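Half-time

Nil–nil at Weidemann Park and I'm not sold. The club gave the gate as 1,606. I'd have said fewer – the far end was mostly seats. Clornard had the ball for 26 minutes and did nothing with it, and still the tannoy man called it "gripping".

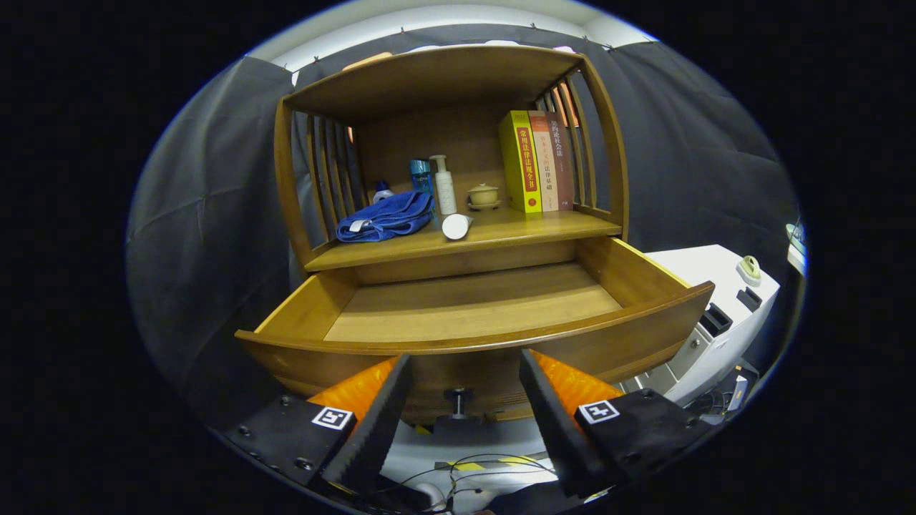
Full time

Lost 1–0, a header from a corner, same as in January. They say the new lad from Woline will fix the defence. We heard that about the last one. Home by six, feet frozen, season ticket form still not filled in.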